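Tüten falten, oder: Wie viel Ordnung verträgt ein Schreibtisch

Seit August gibt es bei uns im Büro eine Tütenschublade. Ich schreibe das so trocken hin, wie es in der Rundmail stand, Betreff: »Wohin mit den Tüten?« Anlass war der Umzug aus dem alten Gebäude, bei dem alles Kleinere in Plastiktüten transportiert wurde: Kabel, Mäuse, Tassen, die Stifte, die seit Jahren nicht mehr schreiben. Beim Auspacken blieben die Tüten übrig. Jemand bei Sakow, das ist unser Dienstleister für alles, was mit Möbeln und Fläche zu tun hat, fand, man könne sie doch falten und wiederverwenden. Dazu gab es eine Anleitung als PDF, 4 Seiten, mit Pfeilen.

Ich bin bei solchen Anleitungen grundsätzlich misstrauisch. Wer schon mal einer Ordnungsmethode gefolgt ist, kennt das Muster. Am ersten Abend ist man begeistert, in der zweiten Woche hat man eine Schublade voller kleiner Dreiecke, und wenn man dann wirklich eine Tüte braucht, muss man erst ein Dreieck auseinanderfummeln. Zu Hause habe ich das zweimal durchgezogen und zweimal aufgegeben. Die Tüten wohnen jetzt wieder in einer größeren Tüte hinter der Küchentür, wie bei meinen Eltern auch, und es geht ihnen dort gut.

Im Büro wollte ich trotzdem nicht der sein, der von vornherein mault. Also habe ich es ausprobiert, und zwar richtig, mit einem ganzen Karton Umzugstüten, der unter meinem Tisch stand. 47 Stück waren drin. Ich habe sie gezählt, weil im PDF stand, man schaffe nach etwas Übung 80 in der Stunde, und ich wissen wollte, wer sich so etwas ausdenkt. Nach einer Stunde war ich nicht einmal mit dem Karton durch. Dabei habe ich keinen Kaffee geholt und nur ein einziges Mal telefoniert.

Die Methode selbst ist schnell erklärt. Tüte flach hinlegen, Luft rausstreichen, der Länge nach zu einem Streifen falten, den Streifen von unten nach oben einschlagen, das Ende in die letzte Lasche stecken. Auf dem Papier sieht das so aus, als hätte man es mit Karton zu tun. Dünnes Plastik verhält sich aber anders. Es knistert, rutscht und stellt sich wieder auf, sobald man loslässt, um die nächste Kante zu greifen. Je dünner die Tüte, desto schlimmer. Die festeren aus dem Baumarkt gehen ganz ordentlich, die sind aber so groß, dass man am Ende ein Paket in der Hand hält, das in keine Schublade mehr passt.

Was mir wirklich geholfen hat, stand nicht im PDF: eine Hand bleibt auf dem Tisch. Ich hatte anfangs beide Hände an der Tüte und habe sie halb in der Luft gefaltet, wie man es mit einem Bettlaken macht. Das taugt nichts. Auf einer glatten, leeren Fläche geht es besser, und zwar möglichst weit weg von allem, was umfallen kann. Das setzt natürlich voraus, dass man auf seinem Schreibtisch eine leere Fläche hat. Bei mir gab es die nur, weil ich noch nicht fertig eingeräumt hatte.

Womit ich bei den neuen Tischen wäre. Die Serie heißt Jamska und wurde uns mit viel Begeisterung vorgestellt. Weiße Platten, dahinter beige Wandpaneele, dazwischen weiße Trennwände, alles leicht geschwungen. Die Hinterkante der Platte läuft in einer Welle, und ich habe bis heute nicht herausgefunden, wozu. Auf meine Nachfrage hieß es, das nehme dem Raum die Strenge. Mir war der Raum vorher nicht streng vorgekommen. Mein Lineal liegt dort jedenfalls nirgends mehr gerade an, und ein Stapel Papier auch nicht.

Der Kabelschacht hinten in der Platte ist dagegen eine Sache, gegen die ich wenig sagen kann. Ein langer Schlitz mit Metallrahmen und Deckel, man lässt die Stecker darin verschwinden und hat Ruhe. Ich hatte befürchtet, dass sich dort binnen kurzem Krümel und Büroklammern sammeln. Bisher waren es nur Büroklammern.
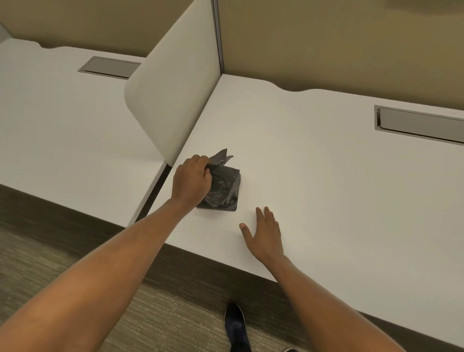 Nach dem halben Karton habe ich mir angewöhnt, den Anspruch zu senken. Kein Dreieck, keine Lasche, einfach ein flaches Päckchen, das ungefähr rechteckig ist und in das man oben hineingreifen kann. Das geht deutlich schneller und sieht auch nach drei Tagen in der Schublade noch so aus wie vorher, also mittelmäßig. Irgendwo steht immer ein Zipfel hoch. Den habe ich am Anfang jedes Mal wieder hineingestopft, inzwischen lasse ich ihn stehen und ziehe die Tüte später daran heraus. Im PDF ist so etwas vermutlich ein Fehler.

Im Nachbarteam arbeiten sie mit einer Box namens Pludar, in die man die Tüten ungefaltet stopft und unten einzeln wieder herauszieht, wie Taschentücher. Ich habe sie mir angesehen. Sie funktioniert bei den ersten 6 Tüten tadellos, danach kommen entweder drei auf einmal oder gar keine, und dann steht man mit zwei Fingern im Schlitz und zieht. Dafür muss man Geld ausgeben und hat noch einen Gegenstand mehr herumstehen, den beim nächsten Umzug wieder jemand einpacken muss. In eine Tüte, nehme ich an.

Bleibt die Frage, ob sich das alles lohnt. Ich habe da meine Zweifel. Seit der Umzug vorbei ist, habe ich genau eine Tüte aus der Schublade gebraucht, für nasse Turnschuhe. Die Kolleginnen und Kollegen, die am lautesten für die Schublade waren, bringen ihre Einkäufe inzwischen im Rucksack mit — was ja vernünftig ist, nur füllt und leert sich die Schublade dadurch eben auch nicht mehr. Sie liegt einfach voll da. Man könnte die Tüten auch zum Wertstoffhof bringen und die Schublade für Druckerpapier nehmen, das im Moment auf dem Boden steht.

Vorgeschlagen habe ich das schon. Die Antwort war, man wolle erst den Umzug der zweiten Etage abwarten, die sitzt noch im alten Haus, im Projekt läuft das unter dem Namen Tejada, warum auch immer. Gut, das sehe ich ein. Dafür werden sie Tüten brauchen, und dann liegen sie wenigstens griffbereit und halbwegs flach übereinander.

Ein paar aus meinem Karton sind noch übrig. Die mache ich nach der Mittagspause, wenn der Tisch bis dahin frei bleibt, und falls jemand eine Faltung kennt, die bei ganz dünnem Plastik hält, bitte in die Kommentare. Aber nur, wenn ihr sie selbst länger als zwei Wochen durchgehalten habt.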